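December
by Senga Lindsay

Oltura heat wrap for lower back, 31 nights in. Quick one, have to be out the door at four.

Bought it after my third flare this fall. Paid $99, which hurt in its own way. The old Munro pad was half that and died in a year.
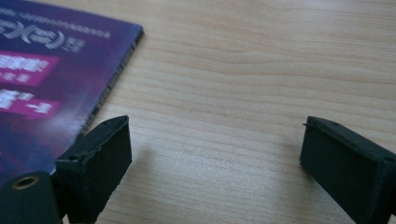 Warms up fast. Low setting is plenty for sitting. High is too much for me on bare skin, I wear a T-shirt under it. Strap is long, closes in front, doesnt ride up when I get out of a chair.

Cord is the bad part. Too short for my side of the bed so now theres an extension cord to trip on.

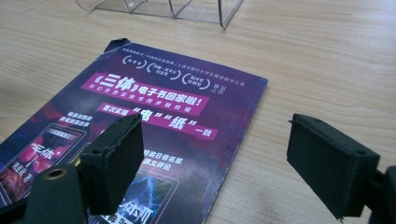
Does not fix anything, let's be clear. Pain is still there at 3am. But I'm less scared of it with the heat on - breathe, wait, let it do its thing - and I fall back asleep most nights. That never happend with pills.
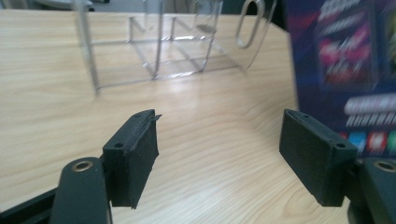

Can you sleep with it on? I don't. It shuts itself off after 50 minutes and I'm usually out before then, but the booklet says take it off first so I try to.

Cover washes fine, cold, hang dry. Took two days to dry though. A spare would be nice and they don't sell one.
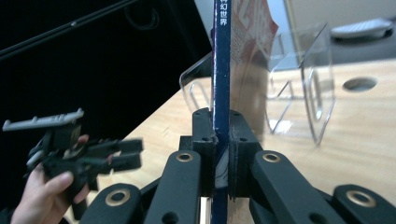 Customer service was slow, four emails about a missing strap clip. They did send it.

Four stars. Would be five with a longer cord.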